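Nava Wrist Set, comparison of two finger pads

Summary

Episodes recorded by a wrist camera during tabletop pick-and-place, used to compare two pad types on the same two-finger gripper. Pad A is the molded pad supplied with the Bralico gripper. Pad B is a textured replacement cut in our shop. Arm, controller and camera mount were left unchanged between runs.

Contents

100 episodes for each pad. Object classes: books, boxed goods, cloth, small tools. Each episode folder holds the wrist video, joint states, commanded and measured gripper width, and a text file with the outcome. Outcomes are "held", "slipped" and "missed". A grasp counts as held if the object stays in the fingers through the full lift and the return move.

Setup

Arm control runs on Wirkado at the default gains. Gripper closing force was set to 70 percent of maximum for both pads. Lift height is 12 cm. The camera sits at the wrist and looks past the fingers, so part of the lower right of the view is always taken up by the gripper. Exposure is locked at the start of each session.

Book episodes use stacks of two on a gray cloth with a white grid, with a green cloth behind. The grid is a visual reference only. The cloth ripples, so do not use the lines for calibration; extrinsics are in calib.yaml.

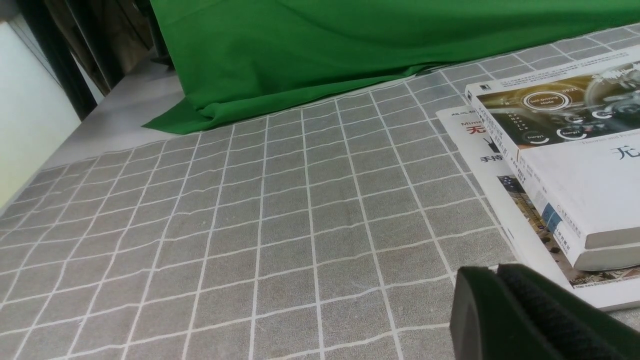

Yareli Manríquez asked on the tracker whether the force setting favors pad B, given that the molded pad is rated for a higher closing force, and suggested repeating the book class at full force before anyone quotes the slip counts. The repeat is planned for October and will be released as a separate split. Until then, treat the book results as valid for this force setting only.

Known issues

In 21 episodes the measured gripper width lags the command by more than one control cycle. They are listed in lag.txt and are excluded from the default loader. Pass include_lag=True to keep them.

Cloth episodes have no "slipped" label. Partial slips on fabric could not be separated reliably from normal sag.

Splits

Train and test are divided by object, so no object appears in both. The Prundevau loader reads the folders directly; older versions ignore the outcome file.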